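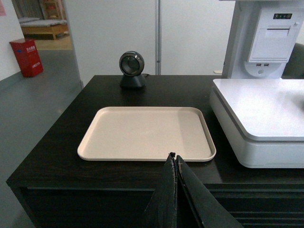
The gripper lines up on the tray at the checkout counter, with the scanner behind it.

Robotics club: checkout task under way

The robotics club has started on its second project of the year, a self-checkout task using the arm from last term. The aim is for the arm to pick up a shopping item, show it to the scanner and set it down on the white platform to the right. At the end it should take the receipt from the printer.

Members are working in two groups. One group looks after the gripper and its camera, and the other writes the steps the arm follows between the tray and the scanner. They swap over at half-term so that everyone gets a turn at both. Vanderleia Peixoto is running the sessions again and has set up a shared log where each group notes what it changed and why. Please fill it in before you leave — last term we lost a good set of grip settings that way.

The first job is the tray. It is shallow, with a raised rim, and the arm has to come in low enough to get hold of the edge without pushing the whole thing back across the counter. The gripper group is trying different approach angles and will settle on one before any shopping is added. After that come boxes, then tins, then soft packets, which we expect to be the hardest.

Scanning is the other group's main worry. The barcode has to face the scanner window, and the arm has no way yet of telling which side of a box the code is on. For now the code will always be put on the same side. Turning items over can wait until the new year.

We have 17 members signed up and room for a few more. You do not need to have done any programming. Sessions start at 4.15 and last about 2 hours, including packing away. Bring a laptop if you have one. There are spares if you don't.

The club will show the task at the Vekwood open afternoon in October, where the arm will have 10 items to get through. Anyone who can lend a hand with moving the counter on the day should put their name on the list by the door.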